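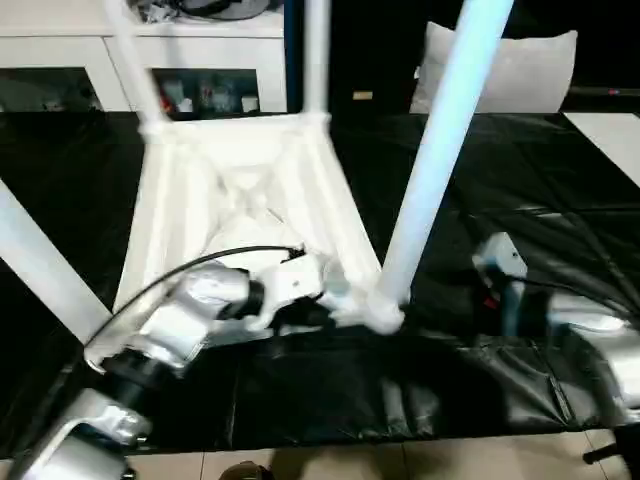
Brirka Stool Notes, release 2

Assembly and inspection records for the Brirka stool, a white plastic stool with four legs and a square seat. Maintained by Maite Prieto and Erhan Karaca. Last revised 1 February 2013.

Contents

records.csv: one row per stool, 597 rows
joints.csv: one row per leg socket, keyed to records.csv by stool_id
notes.txt: free-text remarks, unedited

Working position

The stool is handled upside down on a covered table, legs up. Sockets are numbered 1 to 4 clockwise, starting at the corner nearest the molding mark. The numbering is done in the inverted position. Earlier sheets from Carnegie numbered them with the stool upright, and those rows have been converted.

Fields in joints.csv

stool_id: integer
socket: 1 to 4
seat_depth: leg insertion in mm, blank if not measured
play: none, slight, loose
rib_crack: y or n, for the diagonal rib running to that corner
remark: optional, max 10 words

Known problems

Stools from the Bedow store have no purchase date. Play was judged by hand and the two inspectors did not always agree; where they differ, the looser grade is kept. Blank values in seat_depth should not be read as zero. Stool 212 appears twice in notes.txt.

Changes since release 1

Added rib_crack. Removed the color column, all values identical. Matvii Kostiuk corrected the socket order for the July batch.

Corrections go to Maite Prieto at the Billmont workshop. Include the stool_id and socket number.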